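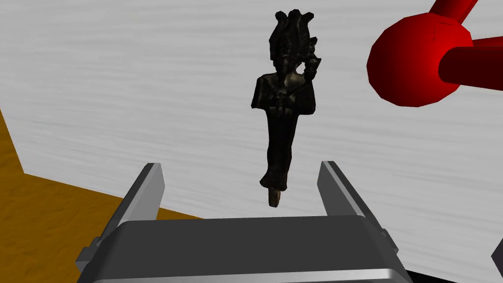

Getting my margin notes off an old Girodik before the battery quits

quiltandquill wrote:

Hello all! I've been reading along here for ages and posting hardly ever, so please be gentle with me. I have a Girodik reader that my sister passed on to me years ago when she went back to paperbacks, and I have loved it to pieces. The trouble is the battery. It used to go for weeks, and now if I charge it at breakfast it's begging for the cable by suppertime, and last night it went dark in the middle of a chapter and took a good long while to come back.

I'm not worried about the books. Most I can download again, and the rest are old public domain things I can find anywhere. What I can't get back are my notes. I write in my books, I always have, and I type little notes into the electronic ones too (slowly, with one finger, on that awful keyboard). My copy of Middlemarch has almost 70 of them, and some were written while I was sitting up with my mother in the hospital, so you'll understand why I'm fretting.

I've bought a Zosano to replace it. Can the notes be moved over, so that they turn up in the right places in the text? Or am I going to be copying them out by hand?

oldspines wrote:

Welcome out of the shadows, quilt! The good news is that the Girodik keeps its notes in a plain file, separate from the books, and you can copy that file to a computer in less time than it takes to boil an egg. The less good news is that the Zosano won't know what to do with it. It'll show you the text of the notes if you open the file like a book, but it won't pin them to the pages.

I went through this when my own reader gave up, and in the end I printed mine. I know, I know, printing out an e-book's notes sounds like something my father would do. But I put them in a ring binder on the shelf next to the real books, and I look at them far more than I ever did on the screen. There's something about being able to flip.

prairie_paperback wrote:

Oh, I have to put in a word against the binder, oldspines, with love! A note that says "she's fooling herself again" means nothing at all once it's been pulled away from its sentence. I have pages like that from a school reading journal and I couldn't tell you who was fooling herself about what.

There's a little program called Clirura that matches notes to passages. You give it the notes file and your copy of the book, and it writes the notes into the book itself as links. Then it doesn't matter what reader you buy next, they travel with the book. I did my whole library over a winter, 106 books, with the radio on, and it was rather pleasant work. 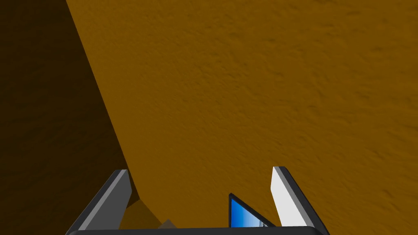

oldspines wrote:

I tried Clirura, prairie, and I'll grant you it's clever, but it got sulky with me whenever my new copy was a different edition from the old one. It would put a note three paragraphs down from where I'd made it and never say a word about it. So I'm sticking to paper, and my real headache is where to keep it all. My wife and I have been going back and forth over the reading corner, and I'd dearly love a shelf for the binders on a wall like the orange-brown one up there, with that small black-framed picture left hanging for company. She says a surface that rough, with all those dents and ripples, would never let a shelf sit flush, and she's probably right, she's hung more shelves than I have. Anyway, quilt, whatever you choose, copy that file tonight!

quiltandquill wrote:

Thank you both, this is so kind. I plugged it in after supper and I can see the file. I'm scared to touch it. Could someone please give me the steps as if I were your great-aunt?

prairie_paperback wrote:

Of course, and my great-aunt was sharper than I am, so don't be nervous.

1. Charge the Girodik as full as it'll go, and leave it plugged in for the whole job. You don't want it dropping out halfway through a copy.

2. Copy the notes file to your computer. Copy, please, don't drag it off in such a way that it moves. Then make a second copy somewhere else, a thumb drive or an email to yourself.

3. Copy the books you've written in as well, even the ones you could download again. You want the same edition the notes were made in, and that takes care of most of what oldspines ran into.
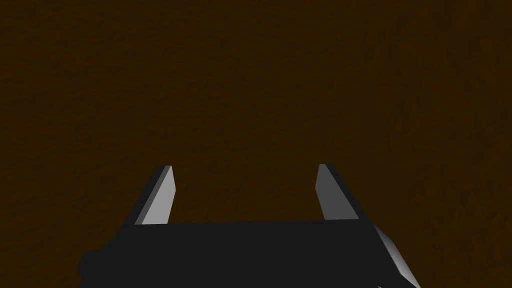

4. Open Clirura, choose the notes file first and then one book. Start with a short one you don't care too much about, and check a few notes against what you see on the Girodik.

5. When you're happy, do Middlemarch. Save it under a new name and send that one to the Zosano.

Hsieh covers also come with a stylus loop now, by the way, if your Zosano is the kind you can write on. I've been so glad of mine.

DetlefHellwig wrote:

I would like to disagree a little with everybody, if I may. The program is good and the binder is good, but I think both come second. Before anything, open the notes file in a plain text editor and read through it once. Mine had 60 notes that I had deleted years ago and that were still sitting in there, and also a run where the date had gone strange and the book title was missing. Clirura skips the ones with no title and does not complain.

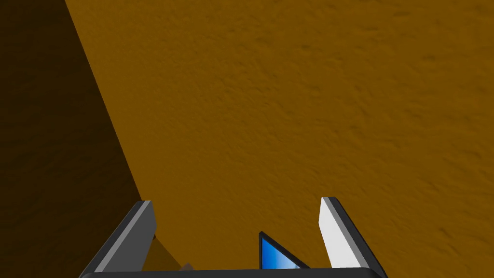
I repaired mine by typing the titles back in, one by one, over an evening with a pot of tea. It was dull, I will not pretend otherwise, but I met some old thoughts again that I had quite forgotten having. I would also leave the old reader alone for 24 hours after you finish and then look once more, with fresh eyes, before you wipe it or give it away.

Detlef

prairie_paperback wrote:

Well, now I've gone and looked in my own file, Detlef, and there's a whole batch from a cookbook with no title on them. All that winter's work and I never noticed! Back to the radio, I suppose.

quiltandquill wrote:

Copied, twice! And I read them all through in the text editor before bed as Detlef said, which took until past eleven, because I kept stopping. Only a couple are missing their titles and I know just where they belong. I'm going to try Clirura on a short mystery tomorrow and work up to the big one. Oldspines, I think I may print the Middlemarch notes too, for my sister. Does yours go in the binder by chapter, or by the date you wrote them?

oldspines wrote:

By chapter, with the date penciled in the corner. And use the heavier paper if you've got it, the thin stuff tears at the rings.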